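Search this site
Home Stories Essays Archive Submit

Cell 5

January - by Rothe

The work order said left arm, elbow, intermittent. It had been opened at Zedport on Wednesday and closed by the day shift the same afternoon with the note "cable reseated." The night technician reopened it and went down with the meter.

Cell 5 was the one with the wallpaper. Ziltia had asked for a domestic background when they leased the time, and someone in Skotberg had bought violets. The other cells had gray panels. The technician had worked on it for two years and had stopped seeing the flowers, except when a panel came off and had to go back with the stripes straight.

The fault log held over 100 entries. All of them said the same thing: left elbow, communication lost, communication restored. The gap never ran longer than 18 milliseconds. The arm did not drop in that time. It paused, and then it finished what it had been doing.

She ran the arm through its full range with the covers on and got nothing. She ran it again at half speed with a finger on the cable loop and got nothing. On the third pass she stopped watching the meter and read the times in the log. The faults came when the arm reached for the far side of the table, and only when it came back from there to the file organizer. The pens never did it. The tray never did it.

Cable length was within spec. She took out the clips on the forearm one at a time, starting at the wrist, and found the second one from the elbow set too tight. On a long reach the cable had no slack to give, so it took the slack from the connector. Day shift had reseated the connector and left the clip alone. It would have held until the next long reach.

She fitted a new clip, gave the cable a finger's width more at the loop, and wrote the position on a strip of tape inside the cover. Then she zeroed both arms. The right arm had no fault, but the procedure said both, and a pair zeroed at different times would drift apart in ways that took a week to find.

The test was the one Ziltia used. Folder, notebook, book, back to the organizer. Marker down. Drives in the tray. She started it at 2 a.m. and sat on the step stool.

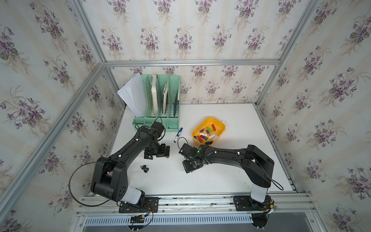 STORIES / SHORT FICTION

The left arm went out over the organizer and stayed there. She looked at the log. No entry. She looked at the arm, with its gripper in front of the mint-green slots, and waited for the pause to become a fault.

It took her a moment to find the line in the task file. Somebody on the day shift had added a wait at that point, to cover for the elbow. She deleted it, saved the file under a new number, and started the test again from the top.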